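Shelf gaps and the phantom stock problem

28th September

Most of the last quarter went on a problem that merchandising people call phantom stock and store people call something ruder. The inventory system says there are units on hand. The shelf has none. Because the system thinks the store is covered, no replenishment order is raised, and the line stops selling until a person notices.

I have been working through this for Zukura, a homewares chain with 17 stores, most of them in regional shopping centres. Their range file carries 2,793 active lines. Replenishment runs overnight through Trakbridge, which takes point-of-sale data, subtracts it from the last known count and compares the result with a minimum presentation quantity for each line. The logic is sound. The inputs are less so.

There are four places where the count drifts. Receiving is the first. Cartons are booked in by the advance shipping notice, so a short-packed carton is recorded as full. Second is substitution at the register: a customer buys six bath towels in three colours, the operator scans one towel and keys a quantity of six, and two colours are now overstated while the third is understated. Third is returns put back to stock against the wrong code. Fourth is theft, which gets blamed for everything and explains less than people assume.

Register substitution turned out to be the easiest to detect. Across a colour family the total on hand is correct, and the errors cancel. If you run a count on the family and it balances, but the individual codes do not, you have your cause. Theft does not balance. Receiving errors do not balance either, but they cluster by supplier and delivery date, and you can see them if you keep the notice number on the adjustment record. Zukura was not keeping it. That was a one-field change to the adjustment screen and it took until the second month to get approved.

The standard remedy for phantom stock is a cycle count, where each store counts a slice of the range every week. The old program worked in aisle order. Aisle order is convenient for the person with the handheld and has no relationship to where the errors are. A slow line with a stable count was checked as often as a fast line that had not registered a sale for three weeks.

We replaced it with a ranked list. Each code is scored on days since last sale, measured against its own normal interval between sales. A kettle that normally sells every second day and has gone nine days without a sale scores high. A roasting rack that sells twice a season does not. The top 100 codes go to each store on the morning list. The person counting enters a quantity, and if the system quantity is wrong the adjustment goes through with a reason code attached.

Two complications. Promotional lines have no meaningful normal interval, so their scores are noise for the first fortnight after a catalogue ends. I exclude them for that period and count them once at the end. The second is the minimum presentation quantity itself. Several had been set years ago for fixtures that no longer exist, so a line could be correctly counted, correctly replenished and still look sold out on a wider bay. Fixing those meant going back to the planograms, which at Zukura are kept in Novton and do not talk to Trakbridge. I exported both and matched on the item code. Leading zeros had been stripped from one of the files, naturally by a spreadsheet.

I also looked at fitting shelf sensors to the highest-volume bays. Tijani quoted on a weight-based unit at $2,000 a bay, installed, with a separate licence for the data feed. It would suit small, uniform packages. Cushions and quilt covers are neither, and customers refold things and leave them on whichever shelf is closest. I recommended against it for soft goods and left the question open for small electrical.

What remains is the back room. A unit can be in the building, correctly counted, and not on the floor. The current data model has a single on-hand figure per store and cannot tell the difference. Splitting it into two locations means a scan every time a carton moves through the door, and at the smaller stores I doubt that scan would be done reliably in a busy week. I would sooner have one honest number than two doubtful ones.

The ranked list stays in place through December, with the thresholds frozen so that the Christmas peak does not reset everyone's intervals. After that I will recalculate from clean data and post the revised scoring here, along with the query for the colour family check.
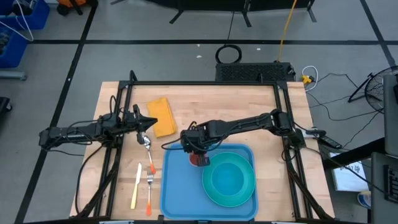 Store Systems and Replenishment Team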